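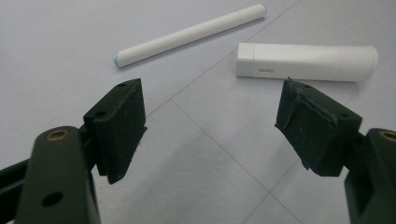
Late March, gone ten at night

Quick one, hand aches. Been on my knees half the evening doing the floor in the small room and the drawer stuff and I want to get this down before I fall asleep on it.

Right. Started after tea. Plan was one hour, tidy the little room, pens and tubes and bits back where they live, bed. Ha. Two hours forty.

Everything had ended up at floor level again. Pale grey tiles, white pens, white tubes, whoever thought of that combination. You walk straight past a white marker on those tiles. Then you stand on it. Did that twice, once in socks. Severino says buy black ones. Black ones show up and then at least you only fall over on purpose. Might do it.

Sorted as I went. Markers in the tall jar, tubes in the shoebox, anything unknown into the blue bowl. The blue bowl is now full of unknown. Dried-up ones in the bin, tested every one on the back of the gas envelope first so the envelope looks like a toddler had it. 14 dead. Kept one that was nearly dead as it's the nice fine one from Hurine and they've stopped stocking them. Stupid. Kept it anyway.

Caps. Where do they go. Found five caps with no pens and not one of them fits the pens with no caps. Put the caps in the bowl as well.

Saturnino rang in the middle, wanted to know had I got the labels done for the Divberg parcels. No. Told him tomorrow. He said you said that yesterday, which I did. 94 labels, all by hand as the printer is still at Bermúdez being looked at, and they said a week and that was in Febuary. Must ring them. Must ring them before lunch as they never pick up after.

So that's why the markers matter, I suppose. Need four good ones for the labels, the thick kind, and a spare. Lined them up on the windowsill, nibs down. Mum always did nibs down. Tubes are for the maps and the two big drawings, want those posted the same day if the queue isn't mad. Need more end caps for the tubes too, the plastic sort. Add to list.

List then:
end caps
brown tape (the wide one, not the rubbish one)
black markers
milk
ring Bermúdez
bulb for the landing

Swept after, then did the tiles with the old mop. Grout by the door is still filthy, needs a brush and I hadn't the knees for it. Moved the low shelf out and behind it was a tape measure, a bus ticket, 51p and the instructions for the lamp. Been looking for those since we got the lamp. Lamp's been fine without them.

Shelf went back crooked. Left it.

Back bad now. Had toast standing up at the sink, didn't want to sit down or I'd have stayed sat. Severino put his head in and said it looked bigger in there. Then he put his bag down in the middle of the floor. I said nothing. I said a bit.

Cold tonight, colder than it's been, window in the small room isn't shutting right again and there's a draught straight across the tiles. Rolled the Hultell towel up against it. That'll do for now.

Tomorrow up by seven, labels first, no radio till I've got through half. Then post. Then the grout if I can face it, wich I won't. Saturnino is coming at four for the boxes so they have to be taped by then.

Pen's going on this as well. Bed.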